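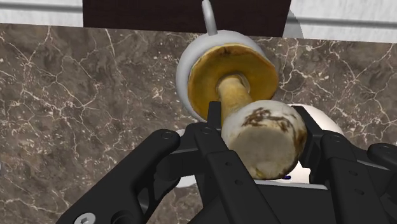
Sim bench, May, picking up after lunch. Finger comparison, kitchen counter world, Huang controller.

Old fingers first (Rirow, the short pads). Two runs on the mushroom. Second one I let the force limit float and the contact solver went jittery as soon as both pads closed. Put the limit back. Do not touch it again until Amra has merged her contact patch.

New pads from the Sikell drawing: same linkage, pad angle opened by 5 degrees. Collision mesh was still the old one for the whole first batch!! so those numbers are junk, deleted. Re-exported, checked in the viewer, reran.

What I think so far:
- new pads settle faster on round stuff, less roll after close
- closing speed matters more than I expected, slow is better for both sets
- wrist cam useless for depth once the part is close in, need the side cam for scoring
- log file over 2 GB per batch, turn off the joint torque stream when not needed
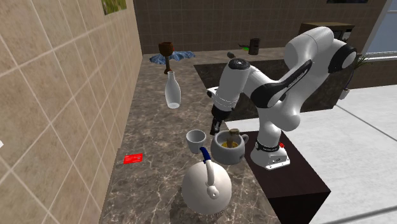 Huang controller vs the Bisbridge one, same arm, same start pose. Bisbridge plans shorter paths but swings the elbow wide, and it gets nervous near the end of a descent. Approach over the grey pot is the annoying case - cup close by on the left of the gripper, the looped handle on the base side, and the tall brownish thing standing up out of the rim, so a straight-down close has very little room to be sloppy in. Huang comes in slower and I trust it more there. Might be just my gains though, Bisbridge defaults are tuned for a lighter tool and I havent redone the payload.

Špela asked if we can score on grasp width alone. No, not with these pads, width reads the same for a good hold and a corner pinch. Use width plus slip distance. She has the script, I need to send her the new column names.

To do
redo payload ID with the new pads on
same seeds for both controllers (they were NOT the same today, my fault)
side cam up a bit and re-calibrate, extrinsics file is stale
ask Amra about friction value on the pads, currently a guess
rename the output folders befroe anyone else has to read them

Leaving the Huang batch running, back at it around 4.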